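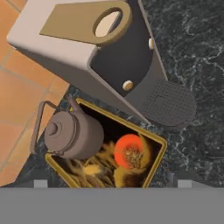 Junhao Jiang reckons I'll have come round to the thing by February, and that everyone who moaned about the card readers said exactly what I'm saying now. He told me so twice on Friday, the second time with his coat on. He may be right about the card readers. I did moan about them, and I still don't see what was wrong with keys.

Saturday, September 7, 2024. Day off, washing on, too much in my head to leave it alone, so I'm writing it down.

The Dosero people came in with their slides. We have 22 serviced flats over two buildings, and the plan is that the arm does the kitchens between guests - coffee machine, kettle, surfaces, things put back where they live - and we do "the rest". The rest was not gone into. The rest, as far as I can tell, is beds, bathrooms, bins, windows, hair, and whatever is behind the sofa.

All of it so far happens on a computer. They have built a kitchen in there and the arm practises in it over and over. A very nice kitchen too, black marble with white veins, orange tiles on the floor, a coffee machine with a gold top. I've wiped down ours for six years and it has never looked like that. Not one ring of coffee on it. No crumbs, no limescale, no note from the guest in flat nine asking if we could post on a phone charger. You look down on it all from above with the grey gripper along the bottom, and there's a kettle half on top of a framed picture, and I thought, well, go on then, what does it do about that?

I asked. I wanted to know which it moves first. If it was me I'd take the kettle by the handle, check for water, and only then touch the picture, and I'd have done it before I knew I was doing it. The young man said the system had been through 2,792 practice goes and was "very robust on kettles". I asked how many of those kettles had water in. He wrote that down, which I suppose is better than not writing it down.

Evanthia Vasilakis wanted to know about the hours. She is braver than me in a meeting. We get 21 minutes for a kitchen at the moment, on paper, and she asked whether those minutes would be ours or whether they'd come off the week. There was a good deal of talk after that about freeing people up for guest-facing work. I don't face guests. They've gone by the time I get there, that's the whole arrangement, and I like it.

She asked again and was told nothing had been decided. Then why is there already a new rota template? I've seen it, it was open on the office computer when I went in for the spare fobs. It has a column for the arm. It has a column called "support", too, and I think that's us.

What bothers me more than the hours, and I couldn't get this out properly in the room, is the sort of work that's left. Kitchens are the part I'd choose. You come in and it's a mess and you can see it get better, and you can have the radio on. Take that out and a shift is nothing but beds and toilets, with walks in between to see if the arm has got stuck. When they tried out the Xenos floor machine in the long building, somebody had to follow it about lifting rugs. That was me, mostly. It did do the corridors well enough, I'll give it that, and my knees were glad. But it never showed on anyone's sheet that I was lifting rugs.

So I'm not against it as such. If it can pick up a tray and wash it and put it back the right way round, fine, my wrists won't complain. I'd like to see it do one of our kitchens, on a Sunday, after a hen party. I said that and got a laugh, and I wasn't joking.

Junhao's argument is that if we don't get in early somebody else will decide how it's used, so he has put his name down for the training. Two of us are wanted for that. Evanthia has said no until she sees the hours in writing. I said I'd think about it. There's no extra money mentioned on the form, I looked on both sides.

To do: ask for the rota before the next meeting. Ask who is called if it drops something at the far building, and whether that person is paid for the walk. Find my old payslips from before the card readers.

Washing has finished. Raining now, so it'll have to go over the doors.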